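Geddes 2.0 Is Out, and Your Blog Finally Gets to Be the Home Base Again

UNIDBERG, April

I've been running Flotau out of a spare bedroom in Unidberg for 10 years now, and I have never been this excited to hit the publish button on one of these. Geddes 2.0, our little blogging program for people who want their own website, is ready to download today!

If you've never heard of Geddes, here's the short version. You write a post on your own site, under your own domain name, and Geddes sends a copy (or a teaser with a link, your choice) to whatever social accounts you've hooked up. Replies come back and show up under the post as comments. I built the first version for myself after a network I'd been posting on for years shut down and took all my writing with it. I was pretty sore about that for a while, and then I got busy.

So what's new? The big one is Tavell, our new import tool. You request your archive from a social network, you get that giant zip file, and then most people let it sit in the downloads folder forever because who knows what to do with it. Tavell opens it up and turns your old posts into regular blog entries with the original dates, the hashtags as tags, and threads stitched back together into one piece. It reads 34 archive formats right now, including a few from sites that closed ages ago (those were a labor of love, and I'm still finding odd date formats in my sleep).

We also rebuilt the editor from scratch. It loads a lot faster on an old phone, it saves drafts while you're offline, and the preview matches the published page, which the old one only sort of did. I know some of you had learned to work around that and I'm sorry it took so long! Scheduled posts now follow your own time zone, and the RSS feed is switched on from the start, so your readers can follow you without signing up for anything.

Pricing stays simple. The free plan covers 2 blogs and 100 imported posts, and the paid plan takes the limits off both. If you're already paying for Geddes, Tavell is included and your price doesn't change. Look for the new Import button in the left-hand menu after you update.

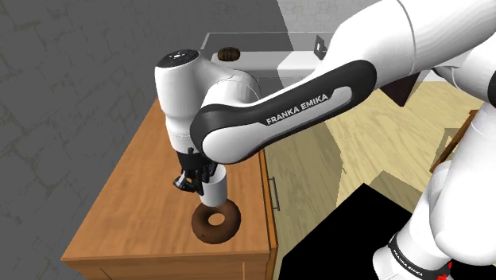

Do I have to delete my social media accounts to use Geddes?

Keep every one of them if you like. Geddes only needs permission to post and to read replies, and you can disconnect an account from the settings page whenever you want. Your posts stay on your blog either way.

One heads-up before you update: custom themes from version 1 will need a small change to the header file. The upgrade guide on the Flotau site walks through it, and the old version will keep getting security fixes while you sort that out.

Bloggers and reporters who'd like a review copy of the paid plan can write to me through the press page on the Flotau site. I answer that inbox myself, usually in the morning with coffee, and I'm happy to do a screen share and import your archive with you.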